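Skalent Plaza Kit: README and data card

Card version dated 2018-10-30. Replaces the July card, which described a product we had mostly not finished.

What you get

Skalent is a small wheeled patrol and survey base for large paved outdoor areas, sold by Gorcombe as a kit. The kit has the base, one wide-angle camera, a mast to put it on, a charger, and a bag of screws with two more than you need. This repository holds the driving software and the Jiramdale set, a collection of outdoor images for testing your own route planner before you let it near anything with stairs.

The recordings are in the data folder. The Bárány planner, which is our default, is in the planner folder. You may swap it for your own. Several customers have, and some of them have swapped it back.

What is in the set

1,369 still images, colour, daylight only
72 short drives, each with a wheel log
60 of those drives with hand-drawn ground labels
A plain text index, sorted by drive and then by time

Labels are: paving, step, kerb or ledge, grass, loose soil, hedge, building, sky, other. "Other" was meant to be rare. Please don't train anything on "other".

Getting started

Unpack the data folder beside the planner folder, not inside it. The start script looks for it there and will otherwise tell you that the world is missing. Run the check script first, then the replay script with a drive number. The replay draws the planned path over each still and writes a log next to it.

The first replay is slow while the index is built. Later ones are quicker. If you stop the first one halfway, delete the half-built index by hand, as the script believes everything it reads.

Settings worth changing

max_speed: leave it low until you have seen your own ground.
step_margin: how far the base stays from anything labelled as a step. The default is timid and we like it that way.
shadow_filter: on by default. Turn it off and the planner will steer politely round every twig's shadow on the pavement.
joint_filter: stops the gaps between slabs being read as kerbs. It sometimes stops kerbs being read as kerbs as well. See below.

Known problems

The lens is very wide and we ship the pictures uncorrected. Straight lines bend near the borders, and tall buildings at the side lean like people trying to overhear. A correction script is included for those who mind.

Long low ledges beside grass are the weak point. With joint_filter set high, the planner may take one for a dark slab joint and plan straight over it. We have lowered the default in this release.

Stains on concrete are still now and then labelled "other". So, once, was the sky.

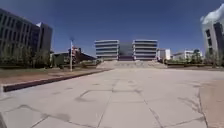
Sample still, uncorrected lens. Open paving with slab joints and faint tree shadows; steps at the far end, grass and a long ledge to the left.

What the set does not cover

Rain, snow, night, crowds and indoor floors. A planner that does well here has shown that it can cope with dry days and good manners. Test it on your own site, with someone walking beside the stop button.

Price and licence

The images and labels are free for research and teaching. The software is free to anyone who owns a kit. Business use of the images without a kit costs 2,000 euros a year, and the form is in the licence folder.

Faults in the labels can be reported through the issue tracker. Give the drive number and the still number. "The one with the building" has been tried.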